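4. Setting up your first watch list

In this section you make a watch list, which tells Zukora which agreements, annexes and side letters it must follow for you. You need a working account (see section 2) and the access code which the Skandari office in Jirnville sent to your institution.

4.1 Before you start

The full collection holds 2771 documents. Please do not add all of them to one list. A list can have up to 400 documents, and when it is longer the nightly check stops in the middle and the rest is not compared.

Decide also in which language you want to read. Many agreements have two or three authentic texts, and a small difference between them can be important for your work. Zukora shows the authentic texts side by side, but the alerts come only in the language you choose here.

4.2 Making the list

1. Sign in and open the page Watch Lists. Press New List.

2. Give the list a name. Use a name which your colleagues will understand also after some months, for example "Enrichment limits, annexes only".

3. In the field Subject, choose one or more subjects. The subject Safeguards and Inspections has 213 documents, so it fits in one list without any cutting.

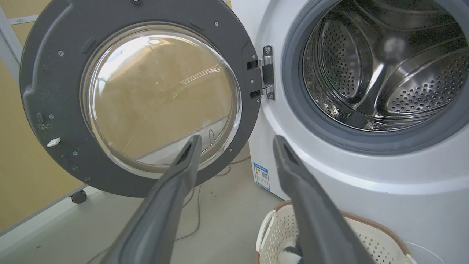
4. Choose the parties. If you leave this field empty, Zukora takes all parties. To follow a bilateral agreement, write both states and mark the box Both must be party.

5. Set the date range. The date used is the day of signature. If you need the day of entry into force, change it in the small menu next to the calendar.

Note: Some side letters have no public date. They are kept under Undated and are not found by the date range. Mark the box Include undated if you want them.

6. Press Preview. Read through the titles and take away what you do not need. Then press Save.

Caution: After you press Save, the language of the alerts cannot be changed. You must delete the list and make it again.

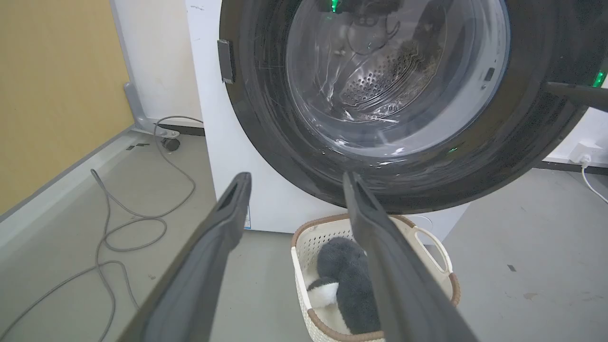
4.3 Choosing the alerts

1. Open the saved list and press Alerts.

2. Choose what should cause an alert. There are three kinds: new text, changed text, and expiry. Expiry means that a limit or a duty in the agreement comes to its end date.

3. For expiry alerts, write how many weeks before the date you want the message. The highest value is 54.

4. Write the e-mail address. A shared address is better — people go on leave, and the message is sent only one time.

5. Press Send test. The test message should come in a few minutes. If it does not come, look in the spam folder, and then ask your mail administrator to allow the sender Stetsiuk, who runs the mail server for us.

Note: Drafts and texts published by newspapers are shown with a grey label. Zukora does not confirm that they are genuine. Please check them against the depositary's copy before you quote them.

To share the list with other users, continue with section 5.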